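The Last Pallet

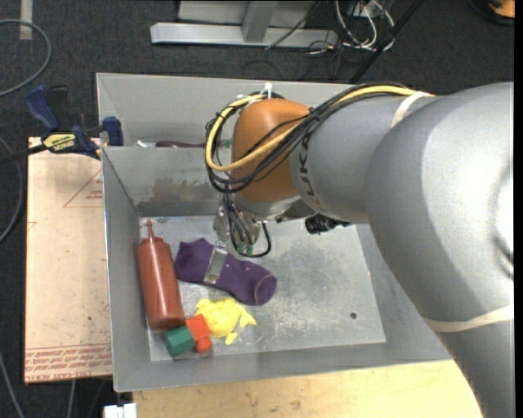 1. Urkonville

The broker wanted an answer by noon and Hugo Charpentier had not opened a bottle yet. There were 900 cases of the Brullasico in the Tovau warehouse, all the same year, all from the same grower, who had died in the spring. His daughter was selling everything. She did not drink and she wanted the barn.

Hugo had driven up from the coast the night before and slept badly at the motel in Urkonville. He ate toast in the lobby, paid, and was at the warehouse by eight. A kid named Denny gave him a folding table, a corkscrew and a paper cup for spitting.

"You only get three," Denny said. "She said 3 bottles, it's on the sheet."

Hugo looked at the sheet. It was dated 2nd September and it did say 3.

He picked them from different pallets, one low, one high, one from the back by the wall. He had known the grower for most of his working life and had never once paid him on time. The old man used to send the invoices with a line written across the bottom in pencil. Usually it was the weather. Once it was only "Well?"

The first bottle was good. It was better than good, dark cherry and a little tar, and the finish stayed put while he wrote. The second was the same wine. The third was corked so badly that Denny could smell it from the door.

"Is that bad?"

"It's one bottle."

"Out of three, though."

Hugo opened his notebook and did the arithmetic and did not like it. Then he did it again, assuming he had been unlucky, and liked it a little more. He asked if he could open a fourth. Denny went to call somebody and came back and said no.

2. The Phone

The broker's name for a price like this was a widow's price, and Hugo had asked him before not to say it. He said it again.

"Iyamu will take the whole lot if you don't," the broker said. "They won't even taste it. They'll put their own label on it and sell it in airports."

"At what?"

"Eleven a bottle."

"To them or to me?"

"To anybody. She said 11 and she won't move."

Hugo looked through the office window at the pallets. He could sell it for more than that without trying. He could also get a call from every restaurant between here and home, each with a bad bottle and a table waiting.

"What was wrong with the corks that year?" he asked.

"How would I know?"

The grower would have known. He would have known which day they bottled and who was on the line, and he would have told Hugo not to buy from the back wall. Hugo still owed him for a pallet of rosé. It came to a little over 1,000 dollars, and the daughter had not mentioned it.

3. Noon

He bought half. The broker complained and then wrote it up.

Hugo made out a second check, for the rosé, and asked Denny for an envelope. He thought about adding a note. He found a pencil on the desk and turned the old invoice over, and after a while he wrote that it had been dry all week on the coast and they were hoping for rain.

Denny put the cork back in the first bottle and asked if anyone wanted it.

"Take it home," Hugo said. "Let it sit an hour."

He was past the feed store before he remembered he had left his corkscrew on the table.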